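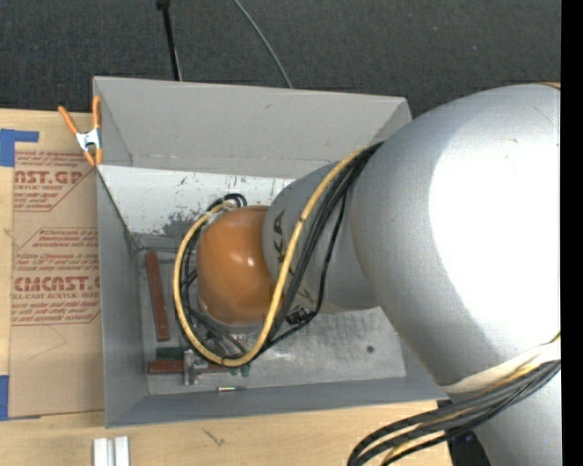 Re-dressing the cables on the bin cell

8/29/18

The arm in the bin cell faulted again last week with an encoder communication error on axis 5. It cleared on a restart and came back after 33 cycles. I have now replaced the encoder lead and re-dressed everything forward of the elbow. These are my notes, mostly so that I don't have to work it out again in January when the arm is due for grease.

Cause first. The fault only appeared when the wrist was pitched down into the box and rolled past 30 degrees. In any other pose the line was clean. I put a meter across the pair, jogged axis 5 by hand at low speed, and watched the reading jump at the same spot each time. The break was inside the jacket, under a tie I had pulled too tight when I built the cell. The outside of the cable looked perfect.

The old routing kept the cables close to the forearm. It looked tidy and it was wrong. When the wrist pitches, the path around the outside of the joint gets longer, and a cable with no slack has to take that as tension. The new routing leaves the yellow cable in an open loop around the wrist, tied on the forearm side and again at the bottom of the loop, with nothing clamped across the joint itself. The black bundle runs next to it but moves on its own.

Order of work, for the record:

Jog to the service pose and lock out. Do not rely on the brakes alone if you need your hands under the wrist.
Mark both ends of every lead before unplugging anything. I used to skip this.
Cut the old ties with flush cutters, pointing away from the jacket.
Fit the new lead from the connector end and work back toward the elbow.
Put ties on loose, power up, and jog each wrist axis to both limits at low speed.
Tighten only after that, and only until the tie stops sliding. You should still be able to turn the cable under it with two fingers.

The loop does have a cost. It sticks out past the wrist, and in a deep box it can catch on a side wall or on a part standing on end. I added 4 approach points to the Clikov program so that the wrist comes in over the middle of the box and only then moves toward a side. I also increased the collision margin on that side of the tool model. Areti Moschos, who wrote most of the pick routine, wanted to model the loop as a cylinder and be done with it. I tried that. The planner then refused nearly every pick along the left wall, so we went back to the margin and the extra points.

The box matters here too. It is not bolted down, and if it shifts, the margin is gone. Check its position before each run, and check that any clamp on the rim is outside the path of the forearm. Mixed parts are worse than uniform ones for snagging. A long bar lying flat is no trouble. A bracket standing up is.

Parts: the lead came from Stiner and was the right length. The ties are the wide soft ones from Spanos. The narrow hard ones that came with the Prenulbridge dress kit are back in the drawer and can stay there.

After the work I ran 312 cycles with random wrist roll, at half speed and then at full. No axis 5 faults. One planner timeout, which I have seen before and have not traced. Tool center point was rechecked against the pin and did not need to be taught again.

Still open: strain relief at the base. The bundle hangs over the table edge on the way back to the controller, and I would like a proper radius under it – a piece of split hose would do. I also want to log axis 5 encoder retries, if the controller will expose them. The manual says it does, but the register it gives reads zero whatever I do.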